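最近在改一份东西,叫《仿真操作录制规范》,改到第九稿了。趁等大家回批注的空当,在这儿零碎发一串,想到哪儿写到哪儿。不感兴趣的可以先静音,估计要刷一会儿屏。

1/
先说起因。九月我们把 Bilimwood 这批仿真场景里攒下的轨迹翻出来清点,一共 1,386 条。Kamran Zarei 问了一个很朴素的问题:这里面哪些能用?会上安静了一阵,最后有人提议先吃饭。

2/
吃完饭回来还是没有答案。大家都觉得自己录的那部分能用,别人录的那部分“需要再看看”。于是就有了这份规范。规范这种东西,多半是从互相不信任里长出来的。

3/
第一条规则写的是“开始录制前,夹爪处于张开状态”。看着像废话对吧。为了这句废话我们吵了一下午。

4/
Aled Craddock 的意见是:张开到什么程度?Golshifteh Ranjbar 的意见是:从哪里量?指尖还是指根?Gorazd Kovačević 的意见是他三点还有个会。

5/
最后定的是以指尖内侧间距为准,按该型号最大行程的百分比记录,写进元数据,不许只写“全开”。“全开”这个词在我们组至少有三种方言。

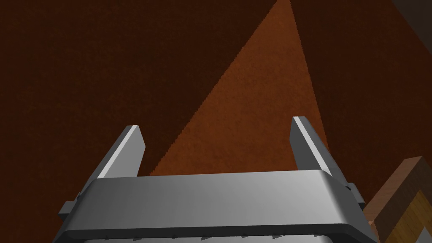
6/
吵这个不是闲得慌。起始开度不统一,后面学出来的策略会有一种奇怪的犹豫,手伸过去,先合一点,再张开,再合,像在超市里挑牛油果。你盯着损失曲线看是看不出来的,曲线漂亮得很。

7/
第二条是关于命名。原来的文件夹里有 final、final2、final_真的、final_Aled别动。Aled 说最后那个不是他建的。我倾向于相信他,毕竟他要是建了,肯定还会有一个 final_Aled别动_2。

8/
现在的命名规则:场景号、任务号、操作者代号、序号,全小写,下划线连接,完。不许写心情。确实有人写过心情,“tired_03”,而且那条录得特别好,删的时候我还心疼了一下。

9/
第三条,双臂任务里闲着的那只手怎么办。这条是全文最长的,也是被退回次数最多的。

10/
旧版只有一句“非工作臂保持静止”。静止在哪儿?没说。于是有人让它垂着,有人让它横在身前,有人放在一个我只能称之为“等公交”的姿势。每一种都静止,每一种都合规,混到一起训练就是灾难。

11/
Firouzeh Kermani 从 Draria 那边发来一封很长的邮件,中心思想是:闲手的停放位要写死关节角,写进场景文件,由程序归位,别指望人。我回她说人也是有尊严的。她回我一个表格,列出 43 条停放姿态跑偏的录制。我就不谈尊严了。

12/
所以现在的条文是:单手作业时,非工作臂须先归至停放位,再启动工作臂;停放位不得进入工作臂的扫掠范围;夹爪开度按第一条执行。三句话,写了两周。

13/
有人问为什么不干脆把闲手从模型里拆掉。拆了,部署的时候它又回来了,策略一睁眼发现自己多长了一条胳膊。这个实验我们做过,不想再看第二遍。

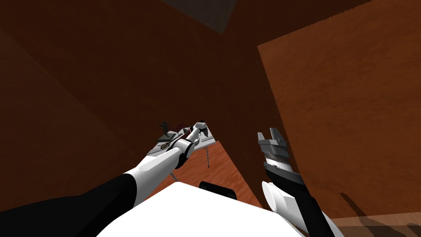 14/
第四条讲桌面物品。我的主张一直是宁少勿多,登记过的才能上桌,没登记的哪怕再像背景也不许留。反对意见是“真实世界很乱”。真实世界是很乱,可你得先知道自己在教它什么。拿这种布置来说,白桌面上就三样小东西,一件立着的深灰色的,一件暗红色的,还有一小卷棕色的,像线又像绳。最后这样在登记表里该叫什么,我们目前有“线卷”“绳圈”“那坨”三个候选。Golshifteh 要求投票,我要求先把“那坨”划掉。

15/
物品登记表的正式规则:名称用形状加颜色,不猜用途。你觉得它是夹具,别人觉得它是手柄,模型什么都不觉得。写“深灰色立式物”很难听,可是难听的名字没有歧义,三个月后你还能对得上号。

16/
第五条,光照。仿真里的光照最容易被当成装修。有人喜欢调得暖一点,说看着舒服。看着舒服的代价是阴影边界正好压在抓取区域上,然后你花一个星期查为什么成功率只在半张桌子上好看。

17/
现在要求光源参数随轨迹一起存,改了就算新场景,编号往后走。阴影有锯齿可以,影子分辨率低也可以,但要写下来。“渲染比较糙”不算写下来。

18/
第六条,失败的轨迹不许删。
这条执行起来最难,因为人对自己的失败有一种整理癖。录坏了,顺手一删,世界清净,成功率 100%。Dehghan 那个项目交接过来的时候就是百分之百,我们谁都没敢信。

19/
规则是失败照存,打标签,标签从固定列表里选:碰撞、滑脱、超时、操作者误触、其他。选“其他”必须写一句说明。上线第一周,“其他”里最常见的说明是“其他”。

20/
后来把说明栏改成至少要写十个字。于是出现了“就是其他原因真的是其他原因”。数了一下,十三个字,合规。我敬佩这位同事,也大概知道是谁。Gorazd,三点的会开得怎么样?

21/
第七条是复核。每批抽 40 条,由没参与录制的人看,看完签名。有人嫌少,有人嫌多,说明这个数差不多。

22/
复核看什么也写了:起始开度,停放位,物品与登记表是否一致,标签是否对得上。不看动作优不优雅。之前有位复核人给每条轨迹写了观后感,文笔很好,其中一句是“收尾略显仓促”。感谢,但表里没有这一栏。

23/
第八条最短:规范本身也有版本号,轨迹要注明按哪一版录的。这条是 Kamran 加的,他说不加这条前面七条都白写。我当时觉得他夸张,后来翻到一批轨迹,遵守的是一个从来没发布过的第五稿半。

24/
说说落地情况。Clinton 那边的小组愿意先试,录了 400 条,全按新规来。反馈总结如下:一、太啰嗦;二、能不能出个一页纸的版本;三、一页纸的版本里能不能把第三条讲详细点。

25/
一页纸版本我写了,一页半。字号调小以后是一页。Aled 打印出来贴在工位上,说看不清,但贴着安心。

26/
也有认真提意见的。Firouzeh 认为现在的规范太偏向录制阶段,到了回放和重渲染就没人管了。她说得对。同一条轨迹换个相机位置重渲染一遍,算原始数据还是衍生数据?现在的条文答不了。

27/
我暂时的想法是:凡是没有重新操作的,都算衍生,必须能指回原始轨迹编号。Golshifteh 不同意,她觉得物理参数动过的就该算新的,哪怕操作指令一模一样。这个我还没想好怎么反驳,可能是因为没法反驳。

28/
评论区有人问这套东西能不能直接搬到实机上。一部分可以,命名、标签、复核照搬就行。停放位那条要重写,实机上闲手旁边可能站着人,那就要按安全要求走,轮不到我这份文档说话。别拿仿真规范去糊弄实机的安全评审,求你了。

29/
还有人问有没有工具自动检查。有一个脚本,查命名和元数据缺项,夹爪开度也能查。登记表对不对得上查不了,还得靠人眼。脚本的名字叫 check_final2,我知道,别说了,在改了。

30/
第十稿的待办:衍生数据的定义,“其他”标签怎么治,棕色那卷到底叫什么。目前投票结果“那坨”领先一票。

31/
刚收到 Kamran 的批注,他在第一条“夹爪处于张开状态”旁边写了个问号。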